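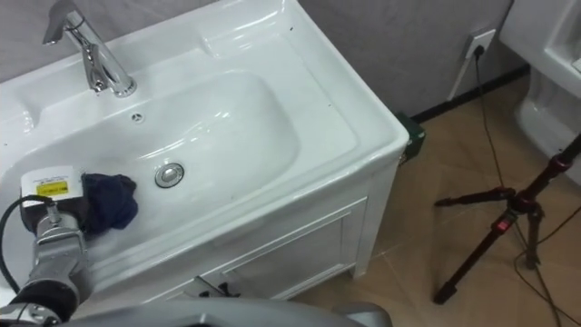 Daltberg 中长租公寓 住客常见问题

十月更新。上一版里停车和退押金两条作废,以这版为准。先搜一下关键词再来问,前台就两个人。

订房和入住

最短住多久?
一个月。短于一个月的不接,熟人介绍也不接。

可以先看房吗?
可以,提前一天约。空房才能看,有人住的不带看。看房找 Liis Adomaitis,她在一楼小办公室,中午十二点到一点吃饭,别敲门。

人在外地看不了怎么办?
可以视频看。网站上的图是同户型的,不一定是你那间,朝向、楼层、家具摆法会有出入。介意的话一定要求视频看到具体房号再付钱。

几点能入住?
下午三点以后。早到可以把行李放前台,贵重的自己拿着。晚上九点以后到的,提前发消息,我们把门禁密码发你,钥匙在信箱里。信箱密码和门禁密码不是一个,每个月都有人弄混。

要带什么证件?
护照或身份证原件,合同上写了名字的每个人都要。复印件不行,手机照片不行。工作证明有就带,没有也能住。

合同是什么语言的?
中英两版,签英文那版,中文是给你看的。两版有出入按英文走。看不懂先问再签,签完问就晚了。

能加人住吗?
单人间不行。双人间加到两个人可以,第二个人也要登记,不加钱,但是水会多算一份。临时来过夜的朋友,三晚以内跟前台说一声。超过三晚算加住。

宠物?
猫可以,一只。狗不行。鱼缸问一下楼层,顶楼那几间不行,地板承重的问题。

钱

押金多少?
3,000,所有户型一样。入住前付清,不分期。

房租哪天交?
每月一号到五号。六号开始每天加 27 的滞纳金,系统自动算的,前台删不掉,别为难她们。真有特殊情况,五号之前写邮件给 Carola Kröger,写清楚房号。六号在写就没用了。

能不能用现金?
押金可以,房租不行。房租走转账,备注写房号加姓。备注只写“房租”的,我们对不上账,对不上就当没交。

转账手续费谁出?
你出。到账金额要跟账单一样。少了零头下个月补上,不会单独催你。

房租包含什么?
网、公共区域清洁、垃圾处理、冬天的暖气基础量。不含电、水、停车、洗衣。

电费怎么算?
按表。每间一个电表,在门外走廊的柜子里,月底抄。你入住那天自己拍一张表上的数,走的时候再拍一张,有争议就看这个。没拍的按我们抄的数。

水费呢?
按人头,每人每月 100。泡澡泡得再多也是这个数,不过请适可而止。

提前退租扣多少?
提前三十天书面通知,不扣。不足三十天,差几天扣几天房租。突然走人不通知的,押金不退。合同第九条,签的时候都念过。

押金多久退?
退房后十个工作日。收款账户必须是合同上本人的,打给朋友、打给父母都不行。换了银行的提前告诉我们,打回来一次又要等。

打扫和维修

有保洁吗?
公共区域有,房间里没有。要房间保洁可以另约,Cellent 公司来做,价钱问他们,钱直接付他们,我们不经手。做得不满意也是先找他们。

退房要打扫到什么程度?
不用发亮。垃圾清空,冰箱清空,灶台擦掉油,地扫一遍,马桶刷一下。头发从地漏里拿出来,拜托了。墙上贴的东西揭掉,胶印能擦就擦。

下水慢了怎么办?
先清头发。还慢就报修。不要自己倒疏通剂,尤其是颗粒那种,结块了要拆管子,拆管子的钱算你的。

有白色的水垢,正常吗?
正常,这边水硬。白醋兑水,敷一会儿擦掉。金属件上别敷太久,也别用钢丝球。热水壶每个月煮一次柠檬酸,前台有小包的,免费拿,一次一包。

水能直接喝吗?
能。介意味道的自己买滤水壶,厨房龙头上不要装那种拧上去的过滤器,拧坏过螺纹。

怎么报修?
网站右上角“报修”,写房号、什么坏了、什么时间家里有人。拍个照片附上,快很多。发在住客群里不算报修,群里消息太多,漏了不负责。

维修多久来?
漏水、没电、门锁打不开:当天。暖气、热水:第二天。其他的排队,一般一周内。修东西的是 Orestis Bakalis,楼里就他一个师傅,按单子顺序来,在走廊拦他没有用。

我不在家可以进去修吗?
报修单上勾“同意进入”就可以。没勾的我们不进。勾了的进去之后会在门口留张条子,写了几点来过、修了什么。

修理要我付钱吗?
自然用坏的不用。摔的、堵的、烧的,你付材料费,人工不收。拿不准算哪种的话,师傅写意见,Carola 定。

灯泡呢?
自己换,前台领新的,旧的拿来换。

可以在墙上钉钉子吗?
不行。无痕挂钩可以,承重看包装。

洗衣和厨房

洗衣房在哪?
地下一层,出电梯左手。早七点到晚十点。夜里不开,管道经过一楼卧室,吵。

怎么付费?
洗衣卡,前台买,充值也在前台。卡丢了余额不补。烘干单独算,滤网用完请清掉。

衣服忘在机器里了?
后面的人可以拿出来放在台子上。放到晚上十点还没人拿,收到前台柜子里,留一周。

床单毛巾提供吗?
入住给一套,以后自己洗。想多要一套的,住满三个月可以再领。

厨房里有什么?
锅两个,平底锅一个,刀一把,餐具四人份,热水壶。没有电饭煲。前台有两个可以借,借一次一周,登记。

能用明火吗?
蜡烛不行,卡式炉不行,香也不行。烟感很灵,消防车误报出一次动收 1,000,账单寄给住户,这个我们没法帮你说情。

炒菜会触发烟感吗?
开抽油烟机,关厨房门,一般不会。千万不要打开房门往走廊散烟,走廊的那个连着总机。

网络和快递

网速慢?
先重启路由器,等五分钟。还慢看是不是离得太远。再不行报修,写清楚是全天慢还是晚上慢,手机慢还是电脑也慢。

可以自己装路由器吗?
可以,接在墙上的口。走的时候把原来的接回去。

快递放哪?
一楼快递架,按楼层分。大件前台代收,三天内拿走。生鲜不代收,前台没有冰箱可以放。

地址怎么写?
合同首页有标准写法,照抄。房号一定要有。很多人只写楼号,包裹就退回去了。

寄给上一个住客的信怎么处理?
放前台的“退信”盒子。不要拆,也不要扔。

交通和停车

怎么从火车站过来?
坐到 Detundale 站下,北出口,顺着河走,过桥右转。走路十五分钟。行李多的打车,让司机停在后门,前门那条路是单行。

有停车位吗?
有,不多。要排队登记,发邮件。以前说的先到先得取消了,别占了位子再来补手续,会被锁车。

自行车?
院子里有棚。锁自己配。退房的时候请骑走,每年都剩一排没人要的。车上贴了黄条的,两周后清走。

附近超市?
最近的叫 Derese,晚上八点关门,节假日关得更早。节前把吃的买好,真的。

邻里

安静时间是几点?
晚上十点到早上七点。拖家具、吸尘、打孔都不行。

邻居很吵找谁?
白天找前台,夜里打值班电话,号码在电梯里贴着。先别自己去敲门。投诉写房号和时间段,我们不会告诉对方是谁说的。

垃圾怎么分?
院子里四个桶:纸、包装、厨余、其他。玻璃在街角,晚上不要去扔,响。纸箱请踩扁,不踩扁的一个箱子就占满一桶。旧家具、旧床垫约了大件回收才能放出去,约的办法问前台。

可以抽烟吗?
阳台可以,室内不行。烟头不要往下丢。

紧急情况

钥匙锁在屋里了?
白天前台有备用,带证件来。夜里值班可以开门,要收费,价目贴在值班室门上。门锁不要找外面的开锁师傅,换过锁芯的退房要恢复原壮。

漏水了先干什么?
关总阀。总阀在厨房水槽下面,右边那个,顺时针拧到底。然后打值班电话。然后再拍照、搬东西。

停电?
先看自己门边的电箱,跳了的推回去。推了又跳,把插着的电器全拔了再试。还不行打值班电话。整栋楼都黑着的就不用打了,我们已经知道了。

没写到的问题?
发邮件,标题写房号。合同和账单找 Carola Kröger,看房和入住找 Liis Adomaitis,续租找 Somtochukwu Omoregie。续租请提前两个月说,十月开学那阵房间走得快,留不住。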